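Unari Host Guide
Section 4: Setting up the visitor levy on your listing

Last updated November 15, 2020

Applies to whole homes, granny flats and single rooms listed in Nunulell shire or the Tanbridge council area. Hosts elsewhere, skip to section 5. Have your council registration number handy before you start, the page times out after 14 minutes.

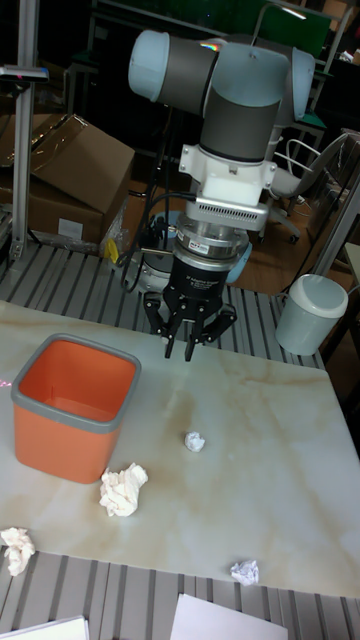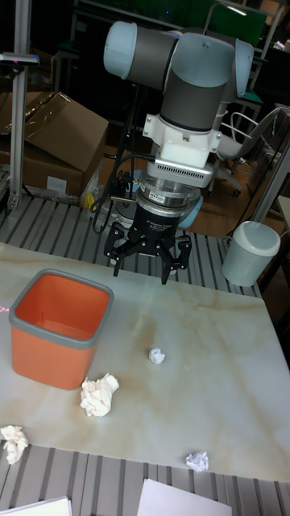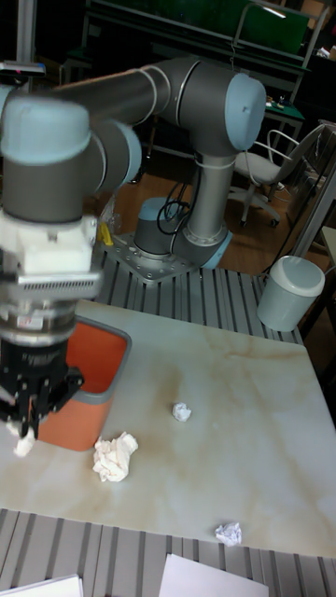

Does the levy go on the cleaning fee as well? Mine was set up that way and two guests have complained. – Reisinger

No. Nightly rate only. If yours is charging on cleaning, linen or pet fees, see step 5.

Turning the levy on

1. Log in, go to Listings, pick the property. More than one property? Each has to be done seperately, no bulk option yet.

2. Open Pricing, then Taxes and levies. Not "Extra charges". Anything typed in there shows up to guests as your own fee and doesn't get sent to council.

3. Choose your council from the list. Rate fills in by itself. Can't be edited.

4. Type in your registration number. No spaces, no dashes. Tanbridge numbers start with a T, leave it in.

5. Under "Apply to", tick Nightly rate. Untick everything else. Older listings may have all boxes ticked.

6. Save. Wait for the green bar at the top. No green bar, not saved.

Note: bookings already confirmed keep the old price. Don't message guests asking for the difference.

Long stays

7. Stays over 18 nights are exempt in Nunulell. Switch on "Long stay exemption" and the system does the rest.

8. Tanbridge has no exemption. Leave the switch off, even if the guest is there for work.

Caution: if a guest shortens a long stay, the levy comes back on for all nights, including ones allready paid. Guest gets a notice before they confirm the change. You don't have to do anything.

Who pays the council

9. Card bookings: Unari collects and pays. Cash or bank transfer: you collect, you pay, you lodge the form. Next forms due end of March.

10. Keep a copy of each lodged form. Payouts page, Documents, Upload. PDF only.

Error 51 when saving means the registration has lapsed or the name on it doesn't match your account. Fix it with council first, then try again from step 4.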